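Squaring a Crosscut Sled with the Five-Cut Method

2018-03-05 · 3 min read

My old crosscut sled had drifted far enough out of square that drawer parts were coming off it with a visible gap at the corner. I built a replacement over two evenings. The construction is ordinary, so most of this post covers setting the fence, where the accuracy comes from.

The base is half-inch plywood. The runners are hard maple, cut to fit the miter slots of my Mottram contractor saw. I left them slightly fat and brought them down with a card scraper until the sled moved without side play. Wax went on last. If you wax before fitting, the sled slides well enough to hide a tight spot, and you find it later when the shop gets humid.

Both fences are laminated from two layers of the same plywood, glued on the saw table because it is the flattest surface I own. The front fence only holds the base together, and its angle does not matter. The rear fence does all the work. It gets one screw at the far right, which acts as the pivot, and one at the left, which is the adjustment point. The screws in between wait until the angle is final.

Checking the fence against the blade with a framing square will get you close. It will not get you to the number you want, as a square is only as long as its blade and the error you are chasing is smaller than the thickness of the scribed line. The five-cut method multiplies the error by four and lets you measure it with calipers.

Start with a scrap panel, 400 mm on each side or near it. Trim one edge. Rotate the panel so that the fresh edge sits against the fence, and trim again. Repeat until all four edges are cut, then make a fifth cut on the first edge, taking off a strip wide enough to handle. Mark the two ends of that strip before it leaves the sled. I write A on the end nearest the fence and B on the other.

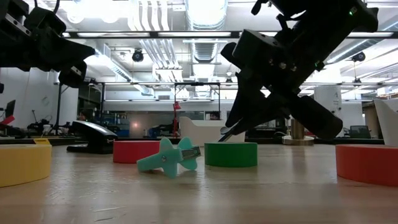
Measure the thickness at both ends and subtract. Divide the difference by four, then divide again by the length of the strip. The result is the error per millimeter of cut. Multiply by the distance between the pivot screw and the adjustment screw, and you have the amount the left end of the fence has to move. Whether it moves toward the blade or away from it depends on which end of the strip is thicker and on which side the pivot is. Work that out on paper once and write it on the underside of the sled.

To move the fence by a known amount, clamp a block behind the left end so it just touches. For a forward move, put a feeler gauge of the right thickness between block and fence, remove the screw, push the fence up against the gauge, and drive a new screw in a fresh hole. Reusing the old hole pulls the fence back to where it was. For a move in the other direction, set the block with the gauge in place, then take the gauge out before closing the gap.

It took me 3 rounds. Round one was bad enough that I suspected the arithmetic. Round two was close. After the third I could not measure a difference between the ends of the strip, and I stopped there.

Blade choice affects the reading more than I expected. The general-purpose blade left tooth marks deep enough to confuse the calipers. I switched to a 40-tooth Jovus crosscut blade and the readings became repeatable. I also stuck a strip of 400-grit paper to the fence face to keep the panel from creeping. I tried 800 first and it did not grip.

Still to do: a stop block, and a guard over the spot where the blade exits the rear fence. The guard will be a glued-up block of scrap pine. I plan to run the five-cut test again in April, after the heat in the shop goes off, and will post the number whichever way it has moved.

Contact: use the form on the About page | © 2018 Sunditthorpe Shop Notes | Back to top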